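About Skanddale Watch

Skanddale Watch is a human rights organization that follows the treatment of prisoners of conscience and presses governments, sports bodies and companies to take it into account. We publish case files, write to decision makers, and help families of detained people find lawyers and interpreters. Our office is in Kumonville, above the public library annex, and our staff is small.

How we started

The organization grew out of a letter-writing group that met on Saturday mornings. The first letters were about one detained schoolteacher whose former students lived in Kumonville. When the teacher was released, the group had a mailing list, a box of stamps and a number of other families asking for the same help, so it kept going. A year later we registered as a nonprofit and hired our first caseworker.

The name comes from the street where the group first met. We have no connection with any town or business called Skanddale, although we do get their mail.

What we do

Most of our work is casework. A family member, a former cellmate or a local lawyer contacts us with a name and what they know. We check the account against at least 3 separate sources before we open a file. If we can't do that, we tell the family so and keep the notes in case more comes in. We currently have 94 open files.

For each open file we prepare a short summary in plain English, with dates of arrest and trial where they are known, the charge, the place of detention and the person's health. Nothing goes on this website without the consent of the family. Some families want publicity and some are afraid of it, and that decision belongs to them.

We also campaign. Our main campaign at present is the Kashyap Petition, which asks international sports federations to publish a human rights review before they award an event to a host country. The petition has 3299 signatures from athletes, coaches and fans. We present it at federation meetings when we are allowed to speak, and hand it in at the front desk when we aren't. The petition doesn't call for a boycott of any particular event. Supporters who want that are free to say so in their own names.

The third part of our work is training. Twice a year we run the Zornness Workshops for people who are new to this field, mostly students and members of diaspora groups. The workshops cover interviewing, record keeping, safe use of phones and email, and how to write to a public official in a way that gets read. There is no fee. Lunch is provided.

Who runs it

Skanddale Watch has a board of 9 members who serve without pay. At least two seats are held for people who have been detained themselves or whose close relatives have been. The board meets every other month and approves the budget each January. Staff report to the director, and the director reports to the board.

Where the money comes from

We are paid for by individual donors and by grants from private foundations. We don't take money from any government or political party, or from companies that do business with prison authorities. Gifts above a set amount are listed by name in our annual report, unless the donor is at risk. The report is on the Publications page, along with our tax filings going back to registration.
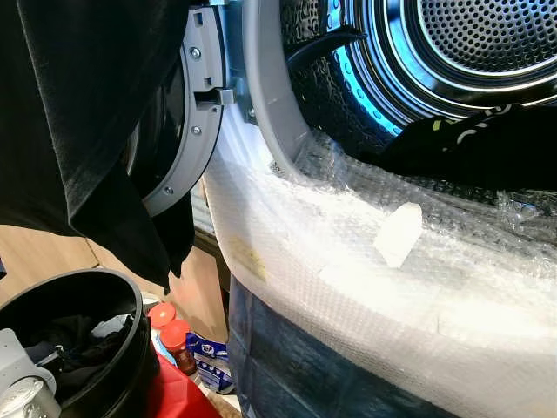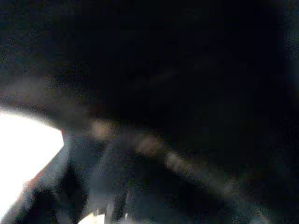
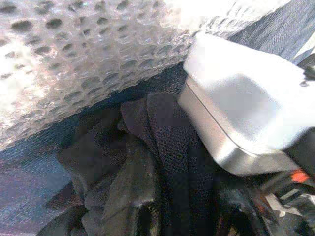 Working with other groups

We sign joint letters when we agree with the whole text, and we read the whole text first. This has made us slow at times and a few partners have complained about it. We share case information with other organizations only when the family has agreed to that in writing. We don't endorse candidates for office.

Reporters are welcome to quote from anything on this site. Please credit Skanddale Watch and check with us before using a case summary, as details can change quickly. We can arrange interviews with staff on short notice. Interviews with families take longer and are not always possible.

Contact

The office is open to visitors on Saturday mornings and by appointment on other days. If you are writing about a detained person, please use the secure form on the Contact page and leave out names and locations until a caseworker has replied. General mail can be sent to the Kumonville office. To add your name to the Kashyap Petition or ask for a place at the next Zornness Workshop, use the links in the menu.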